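Thibodeaux Riding Association
Minutes of the general meeting, 11/15/19
Lorik Hall, upstairs room

Chair: Joana Marinho
Minutes: Eduardo Calado

Minutes of the previous meeting were accepted with one correction: the motion on lawn signs was carried, not tabled.

1. Election review
Our candidate lost by 1190 votes. Turnout was 77 per cent. The vote held up in the older polls near the river and fell off badly in the new streets behind Cerkura Road. Joana said we started canvassing there too late and with the wrong leaflet. There was disagreement about the leader's second debate. Several members felt it cost us the riding, others said the result was settled by then. No motion was put.

2. Signs
Almost 2000 signs went out. Those still standing must come down before the municipality starts charging for removal. Members with a truck or trailer are asked to give Eduardo their names. Wire stands are to be kept, and the coroplast can go to anyone who wants it for a shed or chicken coop.

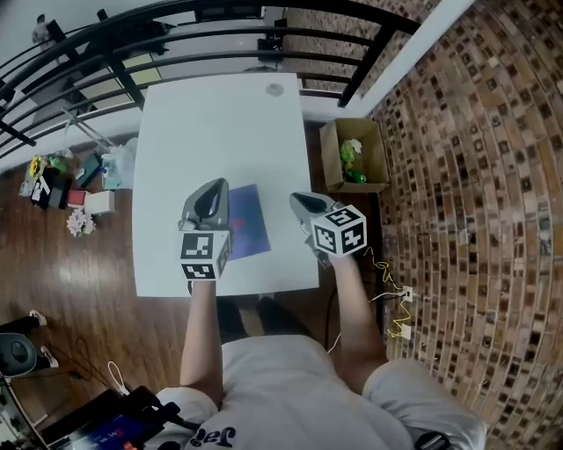
At the white table, both arms out.

3. Member data
The Treseo list is out of date and has many double entries. Eduardo will clean it up before the renewal letters go out. Members who have moved should send him their new postal code. It was agreed that the list will not be lent to municipal candidates.

4. Motion on candidate selection
Moved by Joana Marinho, seconded by Eduardo Calado, that nominations for the next federal election open at least a year ahead of the expected date. A member from the east end objected that a minority government could fall at any time and there may not be a year. Amended to read "as early as practical". Carried as amended, 2 opposed.

5. Other business
The coffee urn is still at the old campaign office and the lease there runs out at the end of November. Keys to be returned to the landlord by then.

A letter to the new MP about the ferry schedule was discussed and left to the next meeting.

Adjourned 9:10 p.m.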